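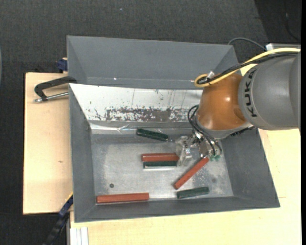 Block sets and trays, workshop gallery

Mallidden makes plain rectangular blocks and the trays they are kept in. The gallery covers the red and green set, with notes on material, finish and storage. Sizes and order codes are on the price sheet.

Red and dark green blocks, wood, on the floor of a gray bin with sloped walls. Three of each color are out. The two colors are cut to the same pattern and can be mixed in one layout.

Finish: two coats of Puris water-based stain, sanded lightly between coats. The dark green takes longer to cure and should be left overnight before the blocks are stacked. Red can be handled after 8 hours.

Bin floor: flat, metallic gray. Scuffs and smudges on the floor do not affect use. Wipe with a damp cloth; do not use abrasive pads on the walls.

Bench: light beige wood top. Keep the bin flat on the surface and clear of the bench edge.

Storage: the Vevia crate holds up to 200 blocks, packed on the long side. Sort by color before packing. Do not store near a heater.

Replacement blocks are sold in pairs, one red and one green. Orders go through the Navickas counter, open until 4 p.m. Stain batches change in April, and small differences in shade between batches are normal.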